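손끝이 부스러지던 날들, 그리퍼 패드 고장기

공방 한구석에서 손에 쥐는 그리퍼로 씨름한 반년의 기록
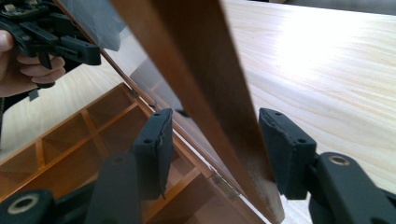 저는 요즘 로봇한테 물건 집는 법을 가르칠 시범 자료를 모으고 있어요. 말이 거창하지, 하는 일은 손잡이 달린 그리퍼를 쥐고 하루 종일 뭔가를 집었다 놓았다 하는 겁니다. 그런데 이 일에서 제일 먼저 말썽을 부린 건 모터도 아니고 소프트웨어도 아니고, 손가락 안쪽에 붙은 패드였어요. 나무판을 물고 있는 저 가장자리 좀 보세요. 너덜너덜하죠? 처음엔 저도 '좀 닳았네' 하고 넘겼습니다. 판 아래쪽에 허옇게 일어난 자국까지 보고서야, 아차, 이거 점검 목록에 올려야겠구나 싶더라고요.

일이 터진 건 4월이었습니다. 우리 팀이 쓰는 그리퍼는 Plotano라는 이름으로 부르는데, 그날 과제는 간단했어요. 긴 나무판을 집어서 옆으로 옮기고 내려놓기. 눈 감고도 할 수 있을 것 같은 동작이죠(진짜로 감으면 안 됩니다). 그런데 들어 올리는 순간 판이 손가락 사이에서 스르륵 돌더니 한쪽 끝이 툭 떨어졌어요. 발등은 무사했습니다. 대신 테이블 모서리가 찍혔고, 저는 의자를 뒤로 밀며 꽤 창피한 소리를 냈고요.

처음엔 당연히 제 손 탓을 했어요. 방아쇠를 덜 당겼나 보다 하고요. 그래서 더 세게 쥐었는데, 이게 최악의 선택이었습니다. 패드가 멀쩡할 때는 넓은 면으로 눌러 주던 힘이, 닳은 뒤에는 남은 모서리 몇 군데로 몰리거든요. 세게 쥘수록 패드는 더 빨리 부서지고, 물건에는 흠집이 나고, 그런데도 미끄러지는 건 그대로예요. 며칠을 그렇게 버텼으니 지금 생각하면 참 미련했죠!

더 골치 아픈 건 자료 쪽이었어요. 물건이 떨어진 시도는 금방 눈에 띄니까 빼면 됩니다. 문제는 간신히 안 떨어진 것들이에요. 판이 손 안에서 살짝 돌았는데 제가 무의식중에 손목을 틀어 맞춘 경우, 기록만 보면 성공으로 남습니다. 로봇이 그걸 배우면 어떻게 될까요? 멀쩡한 새 패드를 달고도 괜히 손목을 비트는 이상한 버릇이 생기는 거예요. 실제로 중간 점검 때 Larnberg 작업실의 팔이 딱 그랬습니다. 아무것도 안 미끄러지는데 혼자 움찔, 또 움찔. 다들 웃다가 한참 조용해졌어요.

결국 녹화본을 처음부터 다시 돌려 봤습니다. 시도가 모두 409건이었는데, 제대로 쓸 수 있다고 판단한 게 227건이었어요. 거의 절반을 버린 셈이라 속이 쓰렸습니다. 애매한 걸 남겨 두자는 의견도 있었고, 솔직히 저도 흔들렸어요. 하루치 작업이 통째로 날아가는 날도 있었으니까요. 그래도 그 움찔거리는 팔을 한 번 보고 나면 미련이 좀 줄어듭니다.

패드는 Vasiliauskas라는 작은 부품 공방에 다시 맡겼어요. 받아 본 쪽에서 첫마디가 "이걸 언제부터 쓰셨어요?"였는데, 대답을 못 했습니다. 교체 날짜를 적어 둔 사람이 없었거든요. 기계 본체에는 점검표가 붙어 있는데 정작 물건에 닿는 부분은 표에 칸조차 없었던 거죠. 공방에서는 표면만 보지 말고 옆에서 비스듬히 봐야 한다고 했어요. 정면에서는 멀쩡해 보여도 모서리부터 뜯기기 시작한다고요. 집에 와서 운동화 밑창도 그렇게 봤더니 세상에, 그것도 바꿀 때가 한참 지났더라고요.

그래서 지금은 규칙이 생겼습니다. 대략 300번 집으면 상태가 어떻든 패드를 바꿉니다. 그 전이라도 가장자리에서 가루가 묻어나면 그날 작업은 거기서 멈추고요. 나무처럼 표면이 상하기 쉬운 물건은 시작 전후로 자국을 확인합니다. 흠이 새로 생겼으면 손가락부터 의심하는 거예요. 그리고 미끄러졌는데 손으로 살려 낸 시도에는 따로 표시를 남깁니다. 처음엔 다들 귀찮아했는데 일주일쯤 지나니까 말하지 않아도 하더군요.

안전 쪽도 조금 손봤어요. 긴 물건은 혼자 들 때 테이블 면에서 높이 띄우지 않고, 맞은편에서 다른 그리퍼로 같이 작업할 때는 내려놓는다고 소리 내서 말합니다. 별것 아닌 것 같죠? 그런데 둘 다 화면과 손끝만 보고 있으면 옆 사람이 언제 놓는지 진짜 모릅니다. 저는 아직도 가끔 까먹고 혼나요.

얼마 전에는 Urnberg에 있는 다른 팀이 우리 점검표를 좀 보내 달라고 연락을 해 왔습니다. 그쪽도 원인을 모르는 미끄러짐 때문에 소프트웨어만 계속 고치고 있었대요. 파일을 보내면서 패드부터 옆으로 비춰 보라고 적었더니, 저녁에 답장이 왔습니다. 사진도 설명도 없이 새 패드를 어디서 주문하느냐는 한 줄이었어요.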